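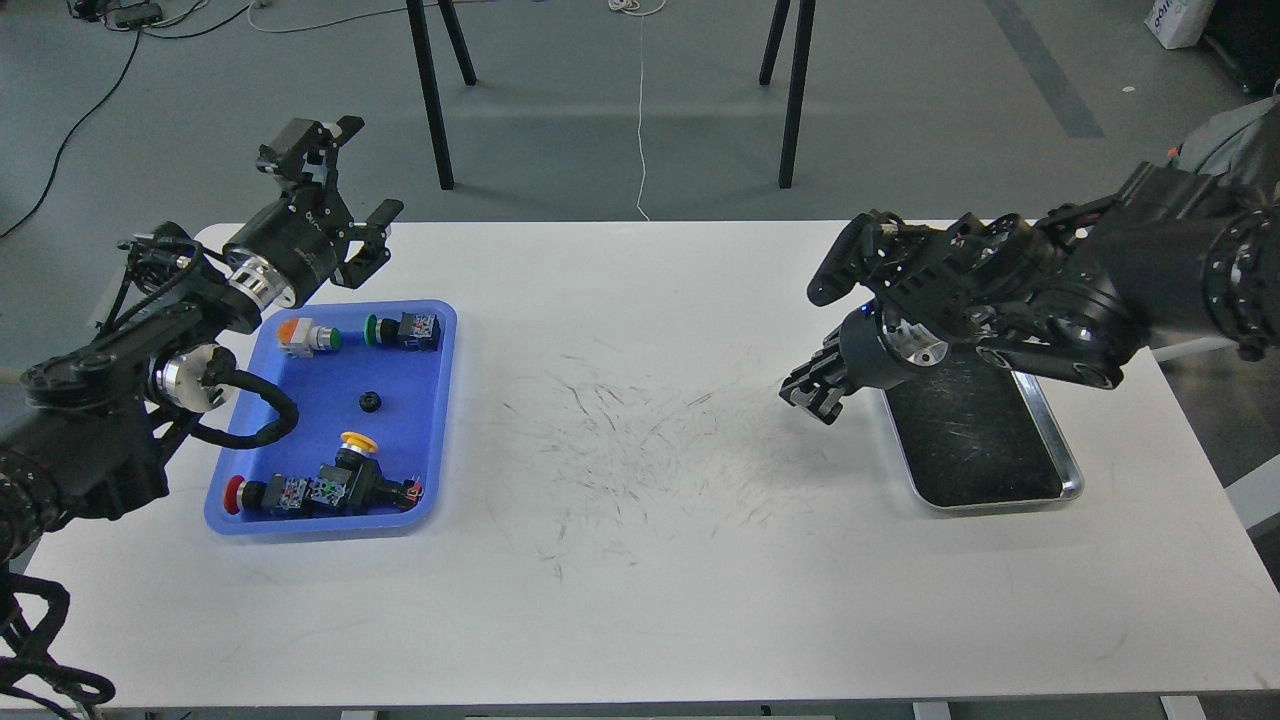
Search our site Search Go

About Plerholm

3 min read

Plerholm began as a small shop putting together control panels and push-button stations for pump houses, grain handlers and the odd ferry ramp, and when you get right down to it, that's still what we do. We have 12 people on the floor at Irkomgate and we ship 300 panels in a good month -- May is usually our busiest.

For years the dullest part of the day was sorting. Every order meant buttons and knobs to be picked, checked by colour and laid out in trays before anyone could start wiring. It was hard on the wrists and harder on the patience, and we'd often hear about it over morning tea. So we brought in the Hetolach cell, a pair of robot arms that share a table and move parts between trays.

We won't pretend everyone was keen! Some of our crew have been with us 10 years and they had fair questions about their jobs. We promised that no one would be let go over it, and we've kept our word. People who used to sort now wire, test and talk with customers, and two have trained to program the arms themselves. The late shift is gone too, so we all head home at 4:30.

The arms still need a person nearby, and an odd-shaped part can stump them. We're happy to show you around if you're passing, so do ring first and we'll put the kettle on.

18 shares 4 comments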